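Vokel is a set of simulated pick-and-place episodes for training a policy to tidy things up. If you've landed here from the Lareo repo, this is the data that goes with it, and you'll want both. I'm Pavithra Varma, I look after the dataset, and most of the mistakes in it are mine (the good bits are largely Eusebio's).

## What's in it

There are 2,438 episodes in the June release. Of those, 1,370 were driven by a person with a hand controller and the rest came from the scripted planner. I've kept the two kinds in separate folders, so you can train on one and leave the other alone — please do try that before you mix them, as the planner moves in a very stiff way and your policy will pick up the habit!

Each episode has:

- the joint positions and gripper opening at every step
- the pose of every object at every step
- rendered views from the room camera and the wrist camera
- one line of plain English saying what was asked for ("put the banana in the yellow crate")
- a yes or no for whether it was done, worked out from the final poses

The yes/no flag is a bit generous. Anything with its centre inside the crate walls gets a yes, even if it's standing on end or leaning over the rim. Kevin Flores wrote a stricter check and it's in `tools/strict_check.py`, but it's slow and I haven't rerun the whole set with it yet.

## How an episode gets made

1. **Pick a room.** All of the rooms use the same platform with the grid of holes. What changes is the walls, the flooring round the outside and whatever furniture is standing nearby. Furniture never moves during an episode and the robot is never asked to open it.

2. **Scatter the objects.** The script drops things from the object list onto the platform and lets them settle before the clock starts. Mugs, a bowl, a plate, bottles, crates and a few really small bits, all mixed together. I've set it up to allow crowding close to the robot's base, as our first version spaced everything out nicely and the policy fell to pieces the moment two mugs stood next to each other.

 The robot starts among the objects too, and that makes some layouts rather awkward. In the one below there's a red plate right in front of the base and something small and red tucked behind the arm, partly hidden by it. The mugs are over by the column, while both crates are on the right-hand side of the platform.

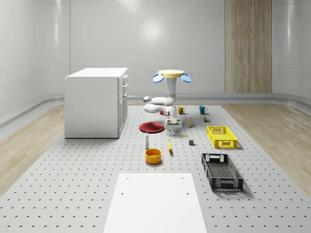
3. **Write the request.** A template fills in the object and the target. Ruth Mamani then went through 600 of the driven episodes and rewrote the lines by hand so they sound like something you'd say to another person. Those are marked `source: human` and they're lovely. The template ones are marked `source: template` and they're fine.

4. **Record it.** Driven episodes stop when the driver presses the button. Planner ones stop when the gripper has opened and nothing has moved for a little while. If an object falls off the platform the episode still gets saved, with `dropped: true`, and I'd ask you to keep those in. They're some of the only examples we have of things going wrong.

5. **Check it.** I watch a sample from each batch at double speed with a cup of tea. Anything where the gripper passes straight through an object gets binned.

## Things that will trip you up

**Colours.** We have more than one yellow thing, so "the yellow one" can be a perfectly useless request. The templates always name the kind of object as well. Ruth's lines sometimes don't, on purpose, and where that happens there's an `ambiguous` flag.

**Small objects.** The tiny pieces are hard to see in the room view, especially when the arm is in the way. Use the wrist view for those. I tried without it for weeks and I wouldn't recommend it.

**Shiny walls.** Some rooms have a bright reflection on the wall. Bernadette Haddad wanted to keep it in because real rooms have lamps and windows, I wanted it out, and she won. If it bothers your model, set `room_filter: matte` in the loader.

**Crates.** The walls are open grids, so you can see objects through them. A model that only looks at the room view will quite happily decide that a mug standing behind a crate is inside it. Ours did.

## Splits

The test split is 200 episodes, all driven, with rooms that don't turn up anywhere in training. The objects do turn up in both, so please don't report it as a test on new objects! A split for that is on my list and Kevin has started modelling some new crockery for it.

## Getting it

Run `fetch.sh` from the top folder. It pulls from the Turkanora mirror first and goes to the backup if that one is down. You can ask for poses and text only with `--no-video`, and that's plenty if you just want to poke at the requests.

## Fixes and questions

Open an issue with the episode number in the title. For anything to do with the hand controller logs, tag Eusebio Apaza, who wrote the recorder. Wording fixes can go straight in as a pull request against `requests.csv`, just leave the `source` column alone.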